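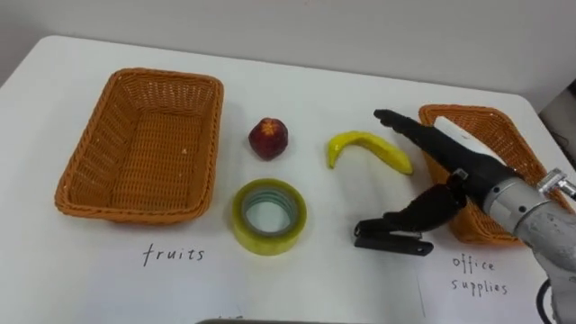

Sorting table with write-on surface: woven basket labeled "fruits" by hand, with a banana, a round red fruit and a roll of packing tape still to be sorted.

Ledeten introduces write-on sorting surface for shared kitchens and packing rooms

Illport, 14/07/2020. Ledeten today announced the Urnis sorting top, a matte white tabletop on which storage positions can be labeled directly in pen. The product is intended for shared kitchens, school canteens, small food packing rooms and office pantries, where items from several sources arrive on one surface and have to be put away by different people. Orders open today. Deliveries begin in October.

The Urnis top replaces adhesive labels, hanging tags and printed tray inserts with handwriting on the work surface itself. A word is written in front of a basket, and the basket becomes the place for that group of items. When the layout changes, the word is wiped off and written again in the new position. The container carries no marking and can be exchanged, washed or moved to another table.

Background

Ledeten has supplied tables and open storage to kitchens in the Illport area since the opening of its first workshop. In site visits over the past two years, the company's fitting staff recorded the same difficulty in most shared kitchens. Deliveries were unpacked onto the nearest flat surface. Food ended up beside stationery, tape, string and other supplies used to open or close the boxes. Labels had been attached to the containers, but containers were moved between shelves and tables during the day and the labels moved with them. Over time a basket marked for one purpose was used for another.

The design brief for Urnis was therefore limited to one question: where the label should be. After trials with shelf strips, magnetic plates and raised borders, the company settled on the table surface. A fixed label keeps its position when a basket is taken away for emptying, and the person returning it can see where it belongs.

"A basket is away from the table for part of every shift," said Selina Lüthi, product manager at Ledeten. "We wanted the position to stay readable during that time. The writing is on the side where the person stands, so it can be read with the basket in place or without it."

Surface and construction

The top has a smooth matte coating with low glare under ceiling lighting. The corners are rounded, and the edge has no lip, so crumbs and dust can be swept directly into a pan. The coating accepts water-based pens with a fine or medium tip. Ledeten recommends a dark color and a letter height that can be read from a standing position. Pencil can be used for temporary layouts but requires more pressure to remove.

Writing is removed with a damp cloth. Text that has been left in place for several weeks may need a drop of dish soap and a second pass. Permanent markers, wax crayons and abrasive pads are not suitable and are excluded from the warranty.

The coating was tested at the company's Illport workshop through 2,000 write-and-wipe cycles on a single test area. At the end of the series, no residual writing was legible at reading distance. A separate load test was carried out at 100 kilograms, distributed evenly over the top, with no lasting deflection recorded. Test reports are available to buyers on request.

Containers

The top can be used with any container that has a flat base. For food, Ledeten recommends open baskets with sloping sides and a firm rim. Sloping sides give a clear view of the contents, and a braided or otherwise thickened rim provides a grip for lifting. Woven baskets allow air to pass around fruit, but small particles can collect on the inside of the base. The care sheet advises turning each basket over and tapping it out before refilling, then brushing along the weave.

Baskets are not included in the price of the top. They can be ordered separately through the Wattimena range, which contains rectangular models in natural colors. Buyers who already own suitable baskets do not need to replace them.

Recommended working method

The instruction sheet supplied with each top describes a short sorting routine. Containers are placed along the sides of the table and the middle is kept free for incoming items. Each label is written on the surface just in front of its container, in lowercase letters and with one word where possible. "Fruits" is preferred to a list of individual varieties, as the contents will change with the season.

Incoming items are set down in the middle with space between them. They are then picked up one at a time and placed in the labeled container. Round items should be lowered into the basket by hand. Bananas are placed last, on top of firmer fruit, to limit bruising. Supplies such as tape rolls are laid flat on their side so that they do not travel across the surface, and are put away in their own container and never together with unwrapped food.

If an item does not match any label, it stays in the middle until the rest of the delivery has been sorted. A new label is then written if the same kind of item is expected again. Ledeten advises against a general container for unsorted goods, which in the company's trials filled faster than any other.

Pilot installation

Before release, the top was installed at the Wattimena packing room in Illport for a period of 3 months. The room handles up to 2,000 items per week, mostly fresh fruit, with packing materials stored in the same space. Staff worked with their existing baskets and received the one-page instruction sheet without further training.

Two changes to the product followed from the pilot. The coating was made slightly rougher to give the pen more hold, and the radius of the corners was increased after comments from staff who pass the table with crates. The wording of the instruction sheet was also shortened.

Availability

The Urnis sorting top is available in white only. It can be supplied as a complete table or as a loose top for mounting on an existing frame. Loose tops are shipped with screws, a drilling template, one dark fine-tip pen and a cloth. Complete tables are delivered assembled within the Illport area and flat-packed elsewhere. Replacement pens can be ordered in boxes from Ledeten or bought from any stationery supplier, provided they are water-based.

Surface samples are available to trade buyers, canteens and schools at no charge. Each sample is supplied with a pen and a copy of the care sheet.

Press contact
Selina Lüthi
Product Manager, Urnis
Ledeten, Illport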